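About us: Stosham Folding

Hello! I'm Wiesława, and I run Stosham Folding with Leobardo Quezada, who does the wiring and most of the swearing.

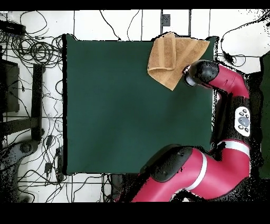
We teach robot arms to handle cloth. Towels mostly, plus the odd tea towel and pillowcase, for laundries that have more linen than hands. We started out in a back room at the old Wieczorek dye works in Tarnau, and there are six of us now (seven if you count Leobardo's sister in July, when she does the books).

People who visit nearly always ask about the accident, so I may as well tell it properly. On June 13, 2018 we were on towel number 1509 of a long test for a hotel laundry. The arm went down for a corner, missed, and caught a cable instead. It carried on as if it had a towel! Up it went, over to the folding spot, and it took the lead to the emergency stop box clean out of the socket. Now, a stop box that comes unplugged is supposed to stop everything. Ours didn't. I'd put a bypass plug in that morning while I was chasing a different fault, and I'd forgotten to take it out. So there I was, thumping a red button that wasn't joined to anything, while Leobardo ran for the wall switch.

It took him four seconds, which we know from the log. Nobody was hurt. The arm had bent its own wrist against a trolley and we lost the hotel job, and I didn't sleep much that week.

I wrote the whole thing up and sent it to every customer we had, bypass plug and all. One left. The others rang with questions, and the people at Josport sent us a very long email about their own near miss, which I still have (it's much worse than ours, and no, I can't share it).

Since then the bypass plugs live in a locked tin and you have to sign for them. The arm checks how heavy its catch is before it lifts, and if that doesn't feel like a towel it lets go and waits for a person. It has refused more than 113 times so far. Plenty of those were perfectly good towels, I'll admit, and we're still working on the thin ones.

If you'd like to come and see us, please do. Ring first, wear flat shoes, and ask Leobardo to show you the bent wrist. He keeps it on the shelf by the kettle.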